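Notebook, October, the Hafstein room, started a bit after lunch

Okay, the shelf clear-out. I've been putting this off and today I ran out of excuses, so the afternoon went on boxes. Writing it down while I still remember what went where, because last time I trusted my memory and we bought labels twice!

The big cupboard first. It's the one Skoten delivered with the wonky hinge, and everything we don't know what to do with ends up in it. Tape, old cable ties, half a bag of rubber feet, the Renero catalogs going back forever. Catalogs are in recycling now. If you wanted one, come and see me before the bin goes out, I'm not heartless. The inventory sheet said 1,711 items across the whole room, which I don't believe for a second (somebody entered the screws one by one, I think, and then gave up halfway through the washers). I've started a fresh sheet and I'm only listing things a person might go looking for.

Rules I made up as I went, feel free to argue:

Heavy stuff low. Paper goods together. Anything you can drink goes near the door so it gets used up. Little figures and desk toys get their own box, and they go in last, on top, so they don't get squashed by a carton of something.

Box sizes. The Sornska ones are 600 mm on the long side and they don't fit the middle shelf, not even at an angle, and yes I tried it at every angle. They'll have to go on top of the cupboard. The smaller brown ones are perfect. We had 12 flat in the corner and I've made up most of them. Please don't tape the flaps down yet, I want to go through everything one more time with fresh eyes.

Got sidetracked for a good half hour by the toys, no shame about it. I grew up on Doraemon and I'd forgotten how many versions of him there are. There's a whole world of him in costumes, and once you start comparing them you're lost. I'd like to keep one out for the windowsill by the kettle. Vote on the whiteboard please, and one vote each, I know your handwriting.

Also wiped the shelves. Warm water and a bit of dish soap did it, the spray from under the sink leaves streaks so I've put it back where I found it. The top shelf took 2 goes. There's still a sticky ring near the back that I'm choosing to live with until next week.

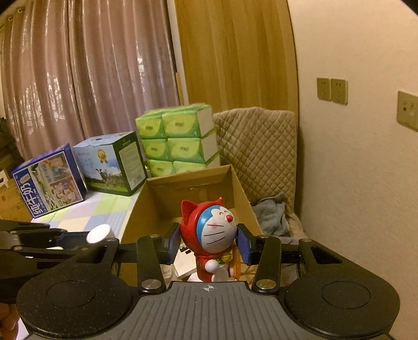 Krystyna Marciniak
Workshop coordinator, stores and supplies

My favorite, the one in the red hood with the cat ears. Look at that smile, eyes shut, perfectly content! He's even got the little gold bell on a green collar. I can't decide if the orange thing he's holding is a fish or a coin, so if you know your Doraemon, put me out of my misery.

The pure milk is next to the other milk box on the pastel mat, and the tissues in the green and white wrappers are stacked behind the open cardboard box. Check the dates on the milk before you take any, I haven't done that yet.

Still to do: find a lid for the screws tub, print labels (once!), ask Skoten about the hinge again, and get those Sornska boxes up top with somebody taller than me.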